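The Endville Workroom in Cream
Gallery page, updated 22/10/2025

The Endville workroom used to be gray. It was an institutional gray that had been on the walls for 20 years, and I never heard a single person complain about it until the quote for new paint arrived. Then it was "gloomy," it was "dated," it was "holding the room back." A room with a sink, two workbenches and a door that sticks was being held back by its paint.

So now it's cream. The color is called Rondberg, it came from Tanui, and the whole job cost $3,709 once the bench coverings and the cupboard fronts had been added to match. I was asked to put up a gallery page to show it off. I said I would if I could write the words myself, and I was told to keep it positive. I've done what I could.

A bit of background for anyone who missed the meetings. There were 12 sample cards taped up by the sink, and 11 of them were some kind of off-white. The other one was green. I voted for the green. The cards had names that told you nothing at all, and under the old ceiling tubes I couldn't separate the top row from the bottom row. We were told to look at them at different times of day. I looked at them in the morning and again before I locked up, and they were off-white both times.

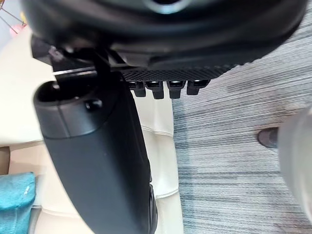 Cream was sold to us as a background color, meaning a color you put other things in front of, and the pitch leaned hard on the word "contrast." Tools would be easier to find. Dark fittings would look crisp. I had my doubts, and I still have most of them, but I'll give up a little ground on this one. Black against cream does read clearly at close range. Look at the four small tabs hanging in a row and you can pick out the thin gaps between them, pale on dark, with no squinting. I'd want to see the same thing against gray before I credited the color with it. Black shows up well against most things.

What close-ups never tell you is how a color behaves across a whole room. Rondberg in the corner by the window is pleasant enough. Rondberg on the far wall, where daylight doesn't reach, looks to me like a coat of primer waiting for somebody to come back. The leaflet says it "adapts to its surroundings." I take that to mean it looks different depending on the light, like every other color I've met.

Then there's the question of marks. We had hardly finished in March when the first one appeared beside the light switch, and it came off with a damp cloth, I'll admit. The second one didn't. There's a touch-up can under the sink and a small brush in a jar next to it. Please stir the can properly. Whoever did the patch by the coat hooks did not, and it dried a shade too yellow, which is quite a trick when you consider how little there was between those cards in the first place.

The bench coverings are a separate argument. They match the walls, and I'm told this makes the room feel bigger. I've measured it and it's the same size. Matching also means that anything pale left on a bench disappears. I lost a roll of masking tape for most of an afternoon and found it by putting my elbow on it. Dark things do fine. If you're buying new bits for the workroom, buy them in black, or blue, or anything with a bit of nerve to it.

A few people have asked whether the green is still a possibility for the cupboard fronts when they wear out. I've written it down. I wouldn't hold your breath.

Notes for visitors

The paint is a satin finish. If you want to match it at home, ask for Rondberg from Tanui and check the card against your own wall before you part with any money. Bring the card back.

Hang coats on the hooks and keep them off the wall. Glue, dye and anything with rust on it goes on the old board, which is leaning behind the door and is still gray, if you'd like to remember what that was like.

Comments on the color can go in the notebook by the sink. So far there are several that say "lovely and bright" and one that says "was it always like this?" The last one isn't mine, though I did put a check mark next to it.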